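Tuesday, February 20, 2024
Minutes typed up by Ulla Myklebust

Otport shared workspace, members' meeting, held downstairs at the long table

Okay, so I said I'd do the minutes if somebody else brought the coffee, and somebody else brought the coffee, so these are mine. I type the way I talk. If I've put words in your mouth, write to me and I'll fix it before the next one.

We started late (the front door was sticking again) and I read out the minutes from last time, which went through with one change. The heater by the kitchen was reported as "fixed" and it should have said "looked at." Changed.

1. The mezzanine

Most of the evening went to this one, so I'll give it the most room. The question was whether we keep the upstairs as a desk area, turn it into a place for calls and small meetings, or split it. We've gone back and forth on this since July and I think people were ready to be done with it!

The Slaoui people would like it to stay desks. They work up there most days, they like the quiet, and they pointed out that the long desk isn't going down those stairs without being taken apart. The Vurkine side would like somewhere to sit with a client that isn't the kitchen. Both fair. I said my piece too, which was that I love it up there but I can hear every word from the ground floor, so whatever we call it, it won't be private.

After a good long while we agreed to split it. The long desk stays where it is, and the open floor by the curved railing gets a small round table and a few chairs for meetings. We'll try it until July and then talk again. All in favor except one, who wanted it noted that the table should be a square one. Noted.

2. Chairs

Straight on from that, because you can't talk about the upstairs without talking about the chairs. We have a real mix at this point. The black mesh ones with the headrest are the favorites by a mile and they wander all over the building. I've found one in the hallway by the bathrooms twice now. Several people asked if we could please agree on where they live.
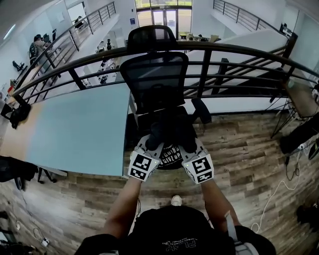 One of the mesh chairs, off the floor on the mezzanine.

What we settled on: mesh chairs with headrests belong upstairs at the long desk. The gray ones stay down here. If you borrow one, take it back the same day. There was some talk about putting colored tape on the bases, and I was all for it, but the feeling in the room was that it would look like a school gym, so no tape for now.

Somebody asked about carrying chairs on the stairs. Please get a second person to help. The stairs are narrow and the wall at the turn already has a nice collection of black scuffs (I'm told paint is coming, see item 4). And don't pass anything over the railing to a person below, please, however light it is. I can't believe I'm typing that, but it was asked for.

We also talked about buying more. The Cakotetti catalog has a plain task chair for $80 and a mesh one for $100. I'd sat in both and I liked the cheaper one better, to be fair. We agreed to order 5 of the $80 chairs for the new meeting corner and leave the mesh ones as they are. I'm placing the order this week.

3. Cables and things on the floor

Short one, but people felt strongly. There are loose cables on the planks near the long desk, by the white power strip, and more of them over toward the railing. If we're going to have guests walking through to a meeting table, that has to be sorted out first. I suggested a tray screwed to the underside of the desk and got a lot of nodding, so I'm going to call that a yes. We can spend up to $74 on it, which is what's left in the small repairs money.

Bags and cases: if it's yours and you're working there, fine. If you're gone for the day, take it with you or use the shelves under the stairs. Those shelves are half empty, I checked on my way in.

4. Paint

The landlord has said yes to painting the stairwell and we get to pick the color. This went about as you'd expect. We had votes for white, a different white, and a green that I thought was lovely and lost badly. It'll be white. The Slaoui folks have offered to move the coat hooks beforehand and put them back up at a height where regular people can reach them.

5. Kitchen

The dishwasher is still leaving sand on the glasses. We think it's the filter. I'll take it out and rinse it and report back. Also, the good bread knife is missing, and if it went home with you after the lunch, just put it back in the drawer and we'll say no more about it.

6. Anything else

Vurkine are having visitors next week and will need the long table downstairs for a morning. Fine with everyone. The front door is sticking because of the damp, and I'm calling the locksmith anyway.

To do, so it's all in one place:
Order chairs: Ulla
Cable tray, buying and fitting: Vurkine
Coat hooks: Slaoui
Dishwasher filter: Ulla (again!)
Round table: still open, tell me if you have one at home you don't want

We wrapped up when the coffee ran out. Next meeting is same place, same time of evening, and I'm not doing the minutes.

5 comments

Questions about these minutes? Write to the Otport members' list.
© 2024 Otport Members
Back to top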